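Before you sign for the robot

Every supplier who wants to sell a robot to a small firm now starts by offering it in simulation. You get a login, a kitchen or a stockroom drawn on a computer, and a machine that never needs a van to deliver it. The bill comes later. I spent part of the summer going through such offers with Sofia Godinho, who looks after the equipment budget at Mindville, a company that runs staff kitchens for other people's offices. She had been told a two-armed robot could be clearing tables by August. She had her doubts, and after an afternoon with the trial so did I.

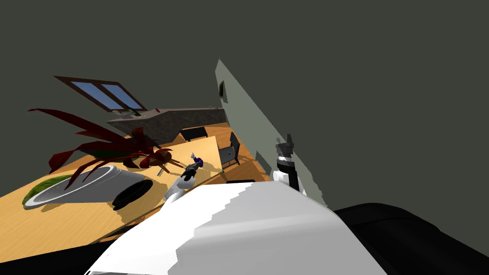 BUYING AND BUDGETS

The trial kitchen had a long stone-look counter, a big wooden table and a houseplant with dark red leaves, its white pot lying on its side. A member of Godinho's staff would deal with a plant like that without being asked. For a buyer it is the sort of thing worth dwelling on, as the quote from Estis priced "table clearing" as a single job and had no line at all for whatever else might be on the table.

"I asked what counts as clear," says Godinho. "They sent me a brochure."

The Estis offer came to 1644 pounds a month over a three-year lease. Support was extra at 296 pounds a month, and the contract allowed for 10 call-outs a year before a further charge kicked in. A rival bid from Nkuna looked cheaper until you reached the page on spare fingers. The grippers are treated like printer ink, and you buy them from the firm that sold you the arm.

Neither bid said who would be paid to set the thing up. Godinho guessed 10 working days of her own team's time and put that in her sums. The suppliers put in none.

It is easy to be swept along by the screen. In the simulation one white arm goes out over the table to a shallow bowl, with something green and leafy sitting on the wood close by, and you start to picture your own kitchen. What you ought to picture is your own kitchen at half past one, with bags on the chairs and people who want their lunch. 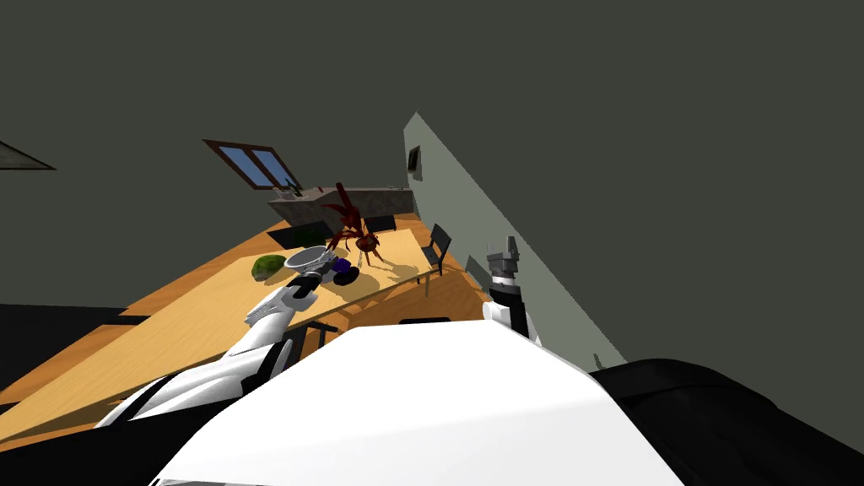
What to ask for

Ask for the failures. Any supplier will have a record of every trial run, good and bad, and one who shows you only the good ones should be shown the door. Rident, the third firm on Godinho's list, handed over the lot. It made poor reading, but she could at least plan around it.

Ask, too, which objects were tried. A thin rod is a fair test of a narrow grip — a stack of greasy plates is another matter, and it is plates that Mindville has to shift.

Then ask to pay for a month in a real room before any lease begins. Two of the three firms said no. Godinho has put the money into a second dishwasher for now and will look again when the next budget is drawn up. 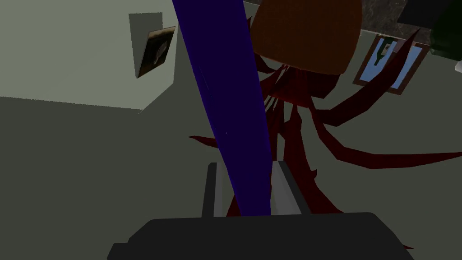 Close work in the simulated kitchen: a dark blue-violet rod between the gripper's fingers, with the red-leaved plant beyond.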